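Le désencombrement, ou comment on m'a vendu du vide

21 avril 2020

On me demande régulièrement pourquoi je n'ai pas encore « fait le tri ». La question revient beaucoup ces temps-ci, vu que tout le monde est enfermé chez soi à regarder ses placards. J'ai lu les livres, j'ai suivi une formation en ligne, j'ai même payé pour la version longue. Je vais donc raconter ce que j'en pense, et ce n'est pas très charitable.

La formation s'appelle Ellik. Elle promet une maison « respirante » en 8 modules, avec un carnet à imprimer soi-même (l'encre est à votre charge, évidemment). Le premier module consiste à se tenir debout au milieu d'une pièce et à noter ce qu'on ressent. J'ai ressenti que j'avais mal aux pieds. Le deuxième demande de sortir tous les livres de la maison et d'en faire une pile par terre. Je l'ai fait un dimanche soir, ce qui était une erreur, parce que le lendemain matin la pile y était encore et qu'il fallait passer par-dessus pour atteindre la cafetière.

Ce qui me gêne d'abord, c'est le vocabulaire. On « libère » un tiroir. On « honore » un pull avant de le mettre dans un sac. On « accueille » une surface dégagée. Je veux bien qu'on m'explique comment plier un drap-housse, c'est une information utile et je suis toujours preneuse. Mais dès qu'une méthode de rangement se met à parler comme une retraite spirituelle, je cherche la boutique. Et je la trouve toujours. Chez Ellik, elle est dans le menu de droite : boîtes, séparateurs, étiquettes, bocaux. On jette des objets pour racheter des contenants. J'ai posé la question sur le forum des inscrits, poliment, et le message a disparu.

Ensuite il y a les chiffres. Le module trois affirme qu'un foyer moyen conserve 500 objets inutiles. Inutiles à qui ? Mesurés comment ? Est-ce que les vis dépareillées comptent une par une ? Aucune source, pas une note de bas de page. J'ai appris à me méfier des nombres ronds, surtout quand ils sont suivis d'un bouton « Continuer ». Le carnet contient aussi une grille de points où l'on se note soi-même avant et après, ce qui garantit à peu près que tout le monde progresse. J'aurais aimé voir les grilles de ceux qui ont abandonné en route, mais ceux-là, par définition, n'envoient pas de témoignage.

Il faut dire un mot de la règle des trente jours, qu'on retrouve partout : si vous n'avez pas touché un objet depuis un mois, il peut partir. Appliquée chez moi en avril, cette règle condamne les bottes, la bouillotte, le moule à bûche, le parapluie et la totalité de mes dossiers d'impôts. On me répondra qu'il faut de la souplesse. D'accord, mais alors ce n'est plus une règle, c'est mon jugement habituel, que j'avais déjà gratuitement.

J'en ai fait l'expérience en septembre dernier. J'avais donné une rallonge électrique, un vieux poste de radio et une grande marmite émaillée qui ne servait qu'aux confitures. Les trois m'ont manqué avant Noël. La marmite surtout. J'en ai racheté une chez Whitcombe, plus petite, plus légère, et qui accroche au fond. Je n'ai pas gagné de sérénité dans l'opération, j'ai perdu une marmite.

Je ne suis pas de mauvaise foi au point de dire que tout est à jeter dans ces méthodes (encore que l'idée me plaise). J'ai gardé deux habitudes. Regrouper les choses du même usage, ce que ma grand-mère faisait sans carnet à imprimer. Et ne pas monter au grenier ce qu'on n'a pas envie d'en redescendre -- j'y pense chaque fois que je suis sur l'échelle avec un carton dans les bras.

Pour le reste, je remarque que les intérieurs montrés en modèle sont toujours photographiés le matin, sans enfants, sans courrier, sans chargeur de téléphone. Le blog Brellport, que je lis depuis des années avec un agacement fidèle, a publié le mois dernier une cuisine où il n'y avait rien du tout. Pas une éponge. Les commentaires s'extasiaient. Moi je me demandais où ces gens égouttaient leurs pâtes. Quelqu'un a fini par écrire que tout était dans la buanderie, hors champ, et la réponse de l'auteur a été un cœur.

Je me demande aussi qui peut se permettre de vivre avec peu. Pour se débarrasser de la perceuse « qu'on peut toujours racheter », il faut avoir de quoi la racheter. Garder des choses au cas où, c'est parfois de l'angoisse, je l'admets volontiers, mais c'est aussi une assurance pour ceux qui n'en ont pas d'autre. En ce moment, les gens qui avaient gardé une machine à coudre et des chutes de tissu ont l'air moins ridicules que prévu. Je le dis sans triompher, j'ai donné la mienne.

Le pompon revient à l'application Oren, conseillée à la fin du parcours, qui vous envoie une notification pour vous rappeler de vivre avec moins de distractions. J'ai tenu trois jours. L'abonnement, lui, a tenu plus longtemps, car il faut écrire à une adresse qui ne répond pas. Si quelqu'un a réussi à le résilier, les commentaires sont ouverts.

Reste la fameuse surface dégagée, objectif du dernier module. On doit choisir un plateau, une table, un coin de meuble, et n'y laisser que ce qui a « une raison d'être là ». J'attends toujours qu'on me dise qui en décide. Une veinure claire est jolie à regarder, je ne le conteste pas, et un cube de bois vert aussi. De là à parler de paix intérieure, il y a une marche que je ne monte pas.
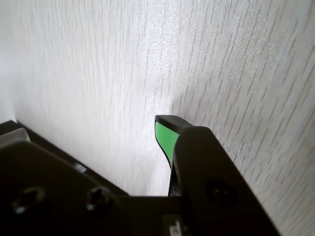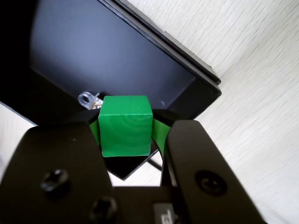 Sur la seconde photo, le cube vert, bois peint, quelques petits chocs sur l'arête.

Je n'ai pas terminé le huitième module. Il faut, paraît-il, écrire une lettre à sa maison. La mienne a une fuite sous l'évier, je vais commencer par là.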